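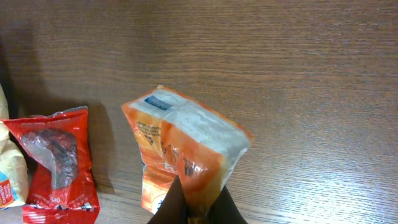
Photo: Helmi Lindqvist / Nira

In June I visited the open lab day at Bodnár, where three grippers were compared on snack packages. Our small packing company, Sketton, is looking for an arm that can handle soft bags, so I had many questions.

Svitlana Pasichnyk led the tour. She explained that a hard box is easy, but a crinkled wrapper changes its shape each time you touch it. The shiny film is also difficult for the wrist camera. On the wooden table the light makes a pale patch, and she asked us to compare the orange package in the black fingers with the red one lying at the left, which has a clear window in the middle. For the software these are two very different surfaces.

The two-finger model was tested with 200 picks for each kind of wrapper. It holds the package at the lower end, and I was worried about the food inside. Svitlana let me set the force myself. At 70 percent the cake was pressed flat, so I went lower and tried again. The suction model was faster, but it lost the bags with many folds. The third one, with soft fingers, I could see only for a short time before lunch.

The controller menu was in English and quite clear. I did not receive a price for the camera.

Recent reports
Two days at the Skiltuvum packaging fair
Wrist camera or overhead camera? Notes by Lucero Ccori
A visit to the Nira test hall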